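Moving the spare room door

We finished the door in October. It took three evenings longer than I planned for, and most of that went into the hinges.

The old door opened into the hall and hit the bathroom door whenever both were in use. I wanted it to swing into the room instead. Swapping the swing means moving the stop, cutting new hinge mortises and filling the old ones. The frame in our house is not square, so the new door had to be planed on the latch side, a little more at the top than at the bottom.

I priced a prehung unit at Tondell and it came to 590 before delivery. A plain slab was a good deal less, so I bought the slab and kept the frame. The hinges are from Kettunen. They are heavier than the old ones and needed longer screws on the top leaf, which went through the jamb into the stud. Do the top hinge first and hang the door on that one screwed leaf while someone holds the bottom. My brother-in-law held it.

I filled the old mortises with pine strips, glued, sanded flush and painted the next morning. You can still find them with a fingernail.
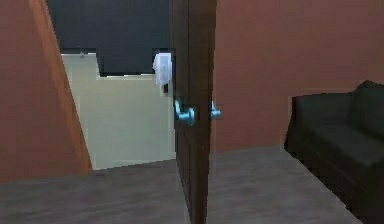

Kittipong Phromma wrote to say he would have left the old stop alone and nailed a new one over the top, and that pine strips shrink back after the first winter of heating. I'll check them in spring. The stop stays where it is.

Next is the closet, which has a bifold that jumps its track.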